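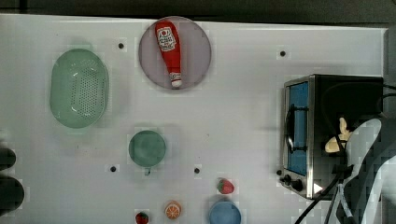

Written up from notes, 14 Nov 2021. Call ran long, recorder died near the end, so the last bit is from scribbles.

The Skornel updater has been broken for left-handed users since March. Well, not broken. Flipped, then half unflipped. If you own the Curnus phone you know the one: you turn on left-hand mode, the back gesture moves to the other side, and then the keyboard stays exactly where it was. I finally got one of the developers who maintains the software on the phone. No name, that was the deal. Small team, people get yelled at in their inboxes.

First question, obviously. What happened?

"We shipped two changes in one update and only tested them apart," the developer said. "The gesture change was fine. The keyboard change was fine. Together the keyboard asks the system which hand you use before the system has finished loading the answer. So it gets the default. The default is right."

And that's every boot?

"Every cold boot. If you toggle the setting off and on again it sticks until the next restart. I know people have been doing that. I do that."

A lot of people have been doing that. The Yousafzai forum has a thread on it 23 pages long, most of it folks posting the same workaround at each other. Plus one person who wrote a little script, which the developer had seen and liked. "It's cleaner than our first fix. I mean it. We looked at it and went, oh, okay, just wait for the signal."
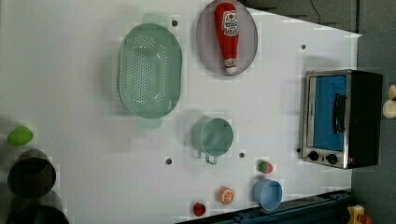
So why did the first fix not work? It came out over the summer, it was in the notes, "improved one-handed keyboard behavior," and nothing got better for anybody I talked to.

"It worked on the larger model. The smaller one loads its storage slower, and we had put in a fixed delay. Two seconds. On the big phone that's plenty. On the small one you'd miss it sometimes, and if you had a lot of apps installed you'd miss it every time."

Who picks two seconds?

Long pause. "I did."

I asked how many people even use left-hand mode. The team only sees phones where the owner agreed to send usage data, so the number is low and they know it is low. It was 2,000 when they last pulled it. "Which sounds like nothing. And that was part of the problem, it went to the bottom of the list. Then you read the reports and there's somebody with a wrist brace who can only use that hand. That one got printed out."

Did it move up the list after that?

"It moved up after that, yes. Not fast enough."

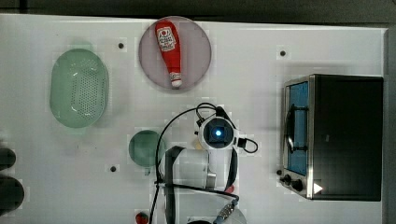
*4 min read*

We got onto updates in general. I've complained here before about Skornel notes being vague, and I read a few lines back over the phone. "Various improvements." "Stability." The developer laughed, sort of.

"We write real ones. There's an internal list, it's long, it has ticket numbers. Then it gets cut down so it fits on the screen without scrolling. I'd put the whole thing up on the site tomorow if it was my call. I've asked. I'll ask again."

I said people would read it. Some would. I would.

"You'd be surprised how many would write in about the typos."

Fair.

What about the Droletti launcher? Lots of readers run it instead of the stock home screen, and it has its own left-hand setting that fights with the system one. You flip both and end up back where you started, icons on the right, drawer on the right, back gesture on the left. It's maddening. I've had it on my own phone for weeks.

"That's on both of us. They read our setting and then apply theirs on top. If we both say left, theirs treats it as a change and mirrors it again. We've talked to them. Their next build will check first. Until then, turn it on in the system and leave it off in the launcher."

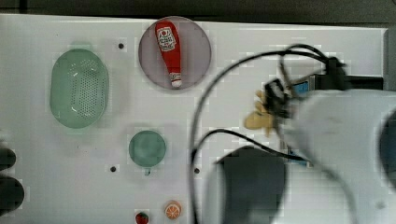
I tried that while we were talking and yes, icons where they should be. Restarted to be sure. Keyboard went back to the right, of course, but the launcher held.

The real fix, then. When?

"It's in testing now. No delay, no guessing. The keyboard waits until it's told. We've got 10 phones going on and off all day, mostly the small model this time." No release date, and I pushed on that more than once. The closest I got was "it's not waiting on code anymore, it's waiting on sign-off."

Will it reach the older phone too? The one before this, which got the gesture change but is technically out of its update window?

"I want it to. The patch is tiny and it applies clean. I can't promise you that one."

Asked if left-hand mode would ever cover the camera app, where the shutter button stays put no matter what you pick. Apparently there's a design for it and has been for a while. Different team. The developer's seen it and thinks it's good, wouldn't say more then that.

If your on the small model and still getting the wrong side after the next update, they want the report sent from inside the settings page and not by email. The settings one attaches the boot log. The email one doesn't, and they end up writing back to ask for it.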